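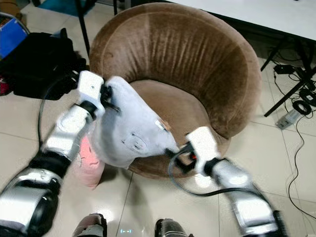 Posted by the keeper of Ninisari Notes
Friday, August 23, 2019
Filed under: work, robots, rules

We have written rules now. It took us most of the summer, and I want to put down how we came to them while I still remember the arguments.

For readers who are new to this blog: I work in a small group which records a two-armed robot doing household tasks under the control of a person. The project is called Revport. In spring we did drawers and cups. Since June we do soft things, and the task I will use in this post is the cushion task. There is one brown tub chair, one pink cushion and one gray cushion, and the cushions must come to the seat of the chair. My mother could explain this task to a child in one sentence. Our instruction for it has now 13 rules and fills two pages.

The reason is a number, 379. So many recordings of the cushion task we had in the middle of July, and when we sat down to check them, we could accept 300. The others were not bad recordings in the sense of a broken file or a fallen cushion. They were recordings where two of us looked at the same thing and gave different answers. Is it finished if the cushion is on the seat with the face down? Is it finished if it sits on the rim? If the operator pushes the chair a little with the wrist, and the cushion slides into place by itself, did the robot place it? I said yes, my desk neighbor said no, and we were both sure.

So, the rules. I will not copy all of them, some are only about file names. I will write about those which cost us discussion.

The first is about the end. The task ends when both cushions rest on the seat, both grippers are open, and no finger touches the fabric. Before, we let the operator say "done" when it looked done to him or her. The trouble is that a cushion held in place by a gripper looks perfectly placed. You open the fingers and it rolls forward over the front edge, which on a tub chair is rounded and helps it to roll. Now the operator must open, move both arms back one hand's width, and wait for the count of three. It makes every recording longer and the operators complained in the first week. In the second week they did not complain any more.

The second is about tags. A cushion has usually a sewn tag, and a tag is very attractive for an operator, it is like a small handle. We forbid to lift by the tag. It is possible to lift a cushion this way many times and then one day the seam opens and you have stuffing in the joint of a finger. It also teaches a bad lesson. The next cushion has no tag, or has it on another side. The rule says "grip body fabric, never only the tag". The word "only" was added later, when we understood that near a corner you often have a bit of the tag between the fingers together with the rest, and this is harmless.

The third is about two hands. With soft things the operators like to take one cushion with both grippers and pull it straight before putting it down, the same way as you would do with a pillowcase. I like it too, it looks very human. But if both arms pull and the operator does not feel the force, something will give. We discussed a full ban. In the end we allow it with the condition that the arms may hold and turn together but may not move away from each other once both have closed. A flat cushion between two grippers is fine, a tight cushion is a stop. The person at the stop button decides what is tight, and the operator may not discuss it before the recording is over.

This brings me to the person at the stop button. We had such a person before the rules, in theory. In practice it was the one who had free hands, and free hands in our group mean somebody who is answering email. The rule now says that this person watches the robot and has nothing else in the hands. It is the shortest rule on the page and the one which I would keep if I could keep only one. I learned it at my first job, at Bárány, where we had big arms behind a fence and where everybody was stricter than me. At that time I found it exaggerated. Small arms which work next to a chair on an open floor make you relaxed, and I believe relaxed people are the main risk in a room like ours.
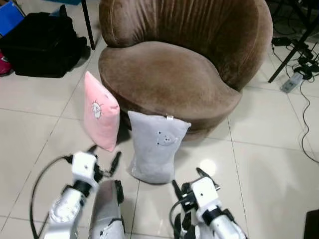
A reader wrote under my last post that rules of this kind kill the variety, and that a robot which sees only tidy recordings will fail in the first real living room. If every cushion starts in the same place, the reader said, you are recording a machine in a factory and calling it a home.

I thought about this comment for a long time, longer than the reader maybe expected. I agree with half of it. Our first draft did have a fixed start. We even had tape marks on the floor in the draft, and the chair had to stand on its marks with the front to the robot. One colleague printed this version and hung it up, and for some days we worked so. The recordings were beautiful and all the same, and I did not like to look at them.

In the present version the start is free inside limits. The cushions may stand, lie or lean, against the chair or away from it, face up or face down, and the operator does not arrange them. The second person does it, and is asked to do it differently each time, without any plan. What is fixed is only that both cushions can be reached without the robot moving its base, and that they do not lie on something which is not floor or chair. I think it answers the reader. Variety belongs in the start. The end should be the same for everybody, or you cannot say what is a success.

There is also a rule for the surroundings, and there I must admit we are not yet where I want to be. The rule says that the things around the task should be left as they are during one session, and that whatever lies inside the reach of the arms must be either part of the task or moved away. Bags, cables, power strips and clothes are named in it. The first half is easy. The second half is a daily fight, mostly about cables. We have the cables of the arms themselves, and they need some slack, so they hang in a loop. A loop can catch a cushion, or a table leg, or another loop. We wrote that before each recording the operator opens both arms to the side fully and brings them back, and the second person looks at the cables and only at the cables during this movement. If a loop touches anything, it is fixed before the recording starts. It costs maybe the time of drinking a sip of coffee.

A supplier, Skanaris, once sent us a checklist for exactly this, from their own workshop. It was good but it was written for a robot bolted on a bench, and half of the points made no sense with a floor. I mention it only to say: do not copy a checklist. We copied it, and for a month people ticked "bench clamps tight" every morning. We have no bench. When people tick one thing which is nonsense, they begin to tick all the things in the same way.

Now the rule which made the loudest discussion. It is about mistakes.

An operator drops a cushion. What to do? Before, everybody stopped, deleted, and began again, with a little bit of shame. Now a drop is kept, if the operator picks the cushion up again and finishes. The recording gets the mark "recovered" and it is accepted. Only three things make a recording invalid: the stop button was pressed, a person entered the reach of the arms, or the task did not come to the end state. A slow recording is valid. An ugly one is valid too.

I was in favor of this from the beginning. Dropping is what happens with soft things. If we throw away every drop, we have nothing which shows how to go on after it.
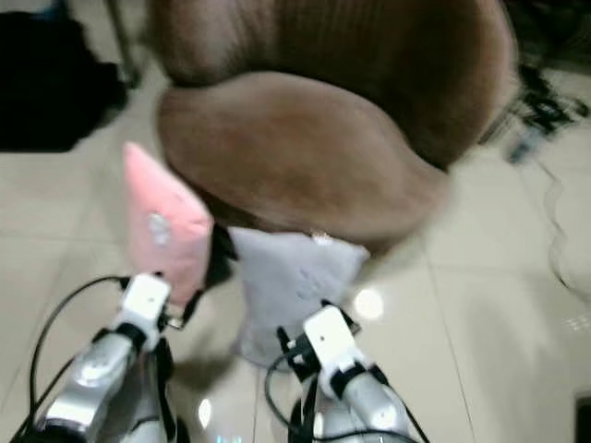
One of our operators asked me, when she read the draft, whether "recovered" would be counted against her at the end of the month. It was a fair question and I had not thought about it at all. She said that if it is counted, people will press stop and delete, whatever the page says, and that she would do it too.

So we added a sentence that the marks are about the recording and never about the person, and the table with results has no column for the operator. I had to defend this column, or its absence, in two meetings. I am glad that she asked before we printed and not after.

How is it going? We began with the new pages three weeks ago. For the check, two of us look at the same recordings separately and then compare. In the last batch we gave the same answer in 95 of every hundred. I do not have a proper number from before, only the memory of the July meeting, so I will not claim how much better it is. The meetings are shorter, this I can claim.

Some open points, for myself and for anyone who has advice:

The speed. We have no rule for speed, only "calm". Some operators are calm and quick and the others are calm and slow. I do not know if it should be regulated.

Cushions which get dirty. The light ones pick up everything from the floor. Do we wash them? A washed plush cushion is a different object for the fingers, softer or sometimes harder. At present we wash at the end of a session, never inside of it, and we write it in the notes.

The word "seat". Two new people understood it as including the inner side of the backrest. In our language the word is narrower, and in English I was not sure any more myself. In September we will put a drawing into the instruction, with the area colored.

In September we also start with blankets. I have already been told that none of the rules will survive a blanket. The one about the stop button will stay, and for the others we will see. If somebody has written rules for folding, and is allowed to share them, the comments are open.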